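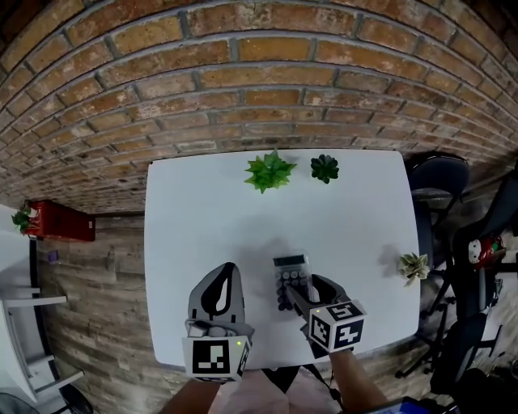 *Interior brick in orange, tan and grayish tones, behind a white table with a calculator on it.*

**Exposed brick** is brickwork left showing on the inside of a building, with no plaster, paneling or drywall over it. I've been keeping this page going for the Skestura house-terms collection for a while now, and it gets more mail than anything else I've written (more than damp! more than stairs!), so I've let it grow a bit.

## What counts

People use the name for three different things. The first is a real structural wall, where the bricks hold up the floor above and somebody has taken the plaster off. The second is a wall that was built to be seen from the start, like you get in a lot of schools and churches. The third is brick slips, thin slices of brick glued to a wall like tile, and purists get very cross when I include them. I include them. From across a room you often can't tell, and a photo is even worse for it. Printed wallpaper I leave out, although my aunt had some lovely stuff in her hallway.

## Where the look came from

For a long stretch of history, bare brick indoors mostly meant a cellar, a barn, a factory or a house that wasn't finished. If you had money, you plastered. The taste for showing it off in living rooms really took hold in the twentieth century, when artists and then everyone else moved into old warehouses and workshops where the walls had never been covered. Restaurants picked it up, then offices, and then people started knocking the plaster off ordinary row houses to get the same thing.

That last part is where it gets messy. Bricklayers who knew their wall would be plastered often used the cheap or badly fired bricks on the inside, and didn't fuss over the joints. I helped strip a chimney wall in the old Trilside bakery one March, and under the plaster we found four kinds of brick, a patch of rubble and a wooden block somebody had put in to nail a shelf to. I loved it. The owner did not, and it was plastered again by summer.

## Color

The color of a brick depends mostly on the clay and the firing. Iron in the clay gives the reds and oranges, while lime in it pushes things toward cream and yellow. A hotter kiln usually gives a darker brick, and less air in the kiln can send it brown, purple or nearly blue. Batches vary too, so a good layer pulls from several stacks at once to keep from ending up with stripes.

Mortar changes the look more than most people expect. A pale mortar draws every joint like a pencil line, and a dark one makes the whole wall read as one piece.
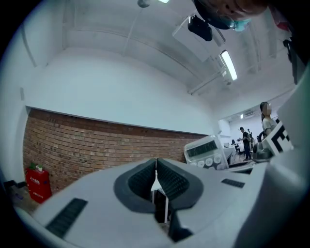
*Brick wall and white ceiling.*

## Pattern

The way bricks overlap is called the bond. The ones you'll meet most often indoors are these:

- **Running bond** (or stretcher bond): long sides only, each row shifted by half a brick.
- **Common bond**: mostly long sides, with a row of brick ends every few courses.
- **English bond**: a row of long sides, then a row of ends.
- **Flemish bond**: long side, end, long side, end, all in the same row. My favorite!

If you see brick ends showing, the wall may be more than one brick thick, though people do fake it with cut halves. Curved walls often use plenty of ends, because short faces follow a bend more neatly.

## Living with it

Brick sheds dust, especially old soft brick. A vacuum with a brush head does most of the job, and a clear breathable sealer helps with the rest. Please don't use a shiny one. I did that in my first apartment and the wall looked like glazed ham for 17 months.

Auður Ragnarsson wrote the booklet I send people to, *The Zirholm Wall Book*, which has 200 pages on cleaning and repointing, and a very stern chapter about using soft lime mortar with soft old bricks. Hard cement mortar can trap moisture and make the brick faces flake off. She's right about that, and I've seen it happen on Ross Street.

## See also

- Bond (brickwork)
- Brick slip
- Lime mortar
- Repointing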